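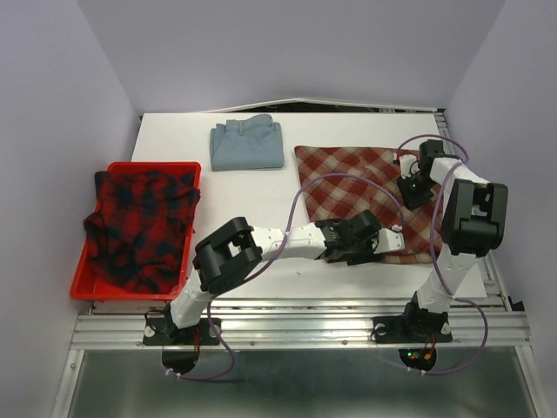
Okay, folding! In week one I bored you all with sorting piles, so for this unit we get to the fun part. I always start with jeans, they hold a crease and forgive you (mine fold down to a compact rectangle, waistband along one edge). Flannel shirts are harder, and a crumpled one like the plaid in the red bin needs a good shake first.
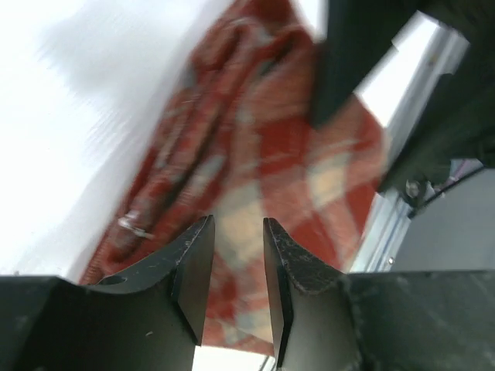
Then smooth from the center out, sleeves in, bottom up. Give yourself 60 seconds a piece. For next time, fold 14 things at home and read the Trotdale handout.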